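The Sweater Drawer, and Other Places I Keep Putting Off

I've been meaning to write about mending for months now, ever since the cold weather sent me digging through the bottom drawer of the dresser and I came up with an armful of things I love and can't wear. A cardigan with both elbows gone. A flannel shirt missing two buttons. The good wool socks (my only good wool socks!) with a hole in each heel, as though they'd agreed on it beforehand.

My grandmother mended everything, and I grew up thinking of it as something that just happened to clothes overnight. You left your jeans on the chair by the stove and in the morning the knee was closed up. I never once sat down and watched her do it, and I've been sorry about that more times than I can say.

So in January I signed up for the evening class at Brulo, the little yarn and fabric shop next to the post office here in Plerklow. It was 22 dollars for the whole evening, tea included, and I came home with a darning mushroom, a packet of needles and a very lumpy gray square I was ridiculously proud of. I've been practicing at the kitchen table after supper ever since, usually with the radio going and the dog asleep on my feet.

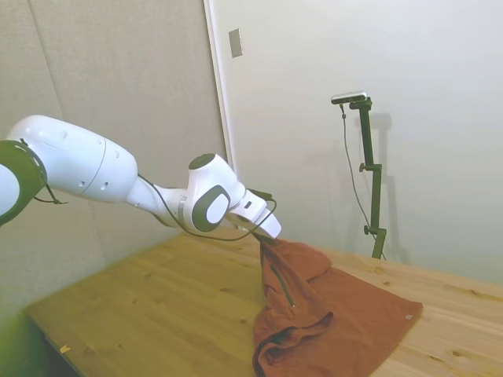
What I've learned so far is mostly about patience. If you pull the thread tight the way I wanted to, the whole patch puckers up and you can feel it all day inside your shoe. You have to leave it a bit loose and trust that it'll settle in the wash. Mine did, more or less, on the second sock. The first one I picked out and started over, and then picked out again, and then I went to bed.

I've also gotten fussy about thread. I used to buy whatever was hanging by the register, but I splurged on some wool darning yarn in a sort of mustard color, and it grabs onto the old knit so much better. It doesn't match one single thing I own, and I've decided I like that. The cardigan now has bright yellow elbows, and a woman in line at the bakery asked me where I'd bought it, which just about made my month.

Buttons are still my favorite, though. I have my grandmother's tin, and there must be over 610 of them in there, hardly any two alike, and I can lose a whole evening just running my hands through it looking for a match to that flannel shirt. I haven't found one yet. There's a brown one that's close, and I may just go ahead and use it.

Next up is the zipper on my winter coat, and I'm a little scared of it. If any of you have replaced one on a heavy coat without a machine, please leave me a note and tell me what needle you used.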